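Floor-level grasping practice

Floor-level grasping practice is the set of working rules used when a robot arm with a two-finger gripper picks up household objects from a floor. It covers the choice and layout of objects, the approach of the gripper, limits on force and speed, and the way attempts are recorded. The rules differ between groups, but most written versions share the same main parts. One widely copied version is the Unness guide, a short document first put out for home robotics work and revised on February 2, 2022.

Background

Early rules for robot grasping were written for tables and benches, where the height of the surface is known and the area around the object can be kept clear. Floors bring other problems. The gripper has to reach down close to a hard surface, furniture legs stand in the way, and thin objects offer little for the fingers to close on. The Jedgate rules, an older set for bench work, gave floors a single paragraph. The Unness guide took over the Jedgate terms for approach, contact and lift and added sections on clearance and on loose attachments.

Object classes

The Unness guide sorts objects by the part that is to be gripped, whatever the object is used for. A mug and a bucket can fall in the same class if both are to be lifted by the handle. The classes are edge, body, handle, knob and soft. An object that could go in two classes is entered under the one named in the task instruction.

Knob objects include pot lids, jar stoppers and some drawer pulls. The fingers should close on the knob from two sides, with the tips kept clear of the surface below it. On a shallow lid the knob may be the only part that stands high enough to grip, and a small error in height can bring the tips down on the metal. Polished metal also makes it harder to judge distance from a camera image, so the guide asks for a slower final approach on shiny objects.

Tags, strings and cords are treated as part of the object. They are left on if the object normally has them, and the operator notes whether the string is to be gripped, avoided or ignored. A string tied to a knob needs this note in every case, as it lies in the space where the fingers close. The round metal lid shown at this point has a loop of beige twine on its center knob, with an orange tag at the far end, and the gripper fingers are spread wide on the near side. 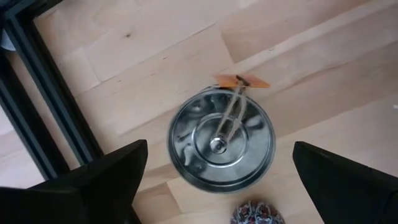

Clearance

Clearance is the free space between the open gripper and anything that is not the target. The operator checks it with the fingers fully open, at the height where they will start to close. Fixed items such as chair legs and table frames may stay in the work area, but the planned path must not cross them. Other loose objects may stay too, provided the instruction makes clear which one is the target.

Force and speed

Under the guide, the arm slows down for the last part of the approach and stops on any unexpected contact with the floor. Grip force starts low and is raised in steps. The guide gives no single figure for force and leaves the upper limit to the maker of the gripper.

Recording

Each attempt is entered as a success, a partial success or a failure. A lift that ends in a drop is a partial success. Failed attempts are kept in the record - the guide is firm on this point. A set needs at least 500 attempts before results may be compared with those of another group, and sets of over 1,000 are to be split by floor type.

Use and criticism

Cekemby, a maker of gripper parts, refers to the guide in its setup manuals. The Khokhar checklist, a one-page summary for operators, keeps the clearance and recording rules and drops the object classes. Critics of the full guide have said that the classes are too broad, and that the knob class in particular puts wide flat lids together with small stoppers that behave quite differently when lifted. A draft revision circulated in May proposed dividing the class by the width of the object. The proposal remains open.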